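4.2 Recording dishwasher episodes

1. Door down, both racks out and empty. Check the sink too.
2. Home both arms. Wait for the tone – then start the log.
3. One plate per episode. Left gripper takes the plate, right gripper works the door.

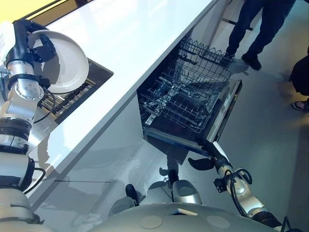

4. Stop the log before anyone resets the racks. Bad grasp? Keep it, tag it "retry", dont delete.
5. Target is 100 episodes per kitchen. Upload to Quintana every evening, before 6.

Caution: keep feet clear of the door and racks while the arms are live.

Note: cable snagging on a joint – pause, free it, redo the episode form step 2.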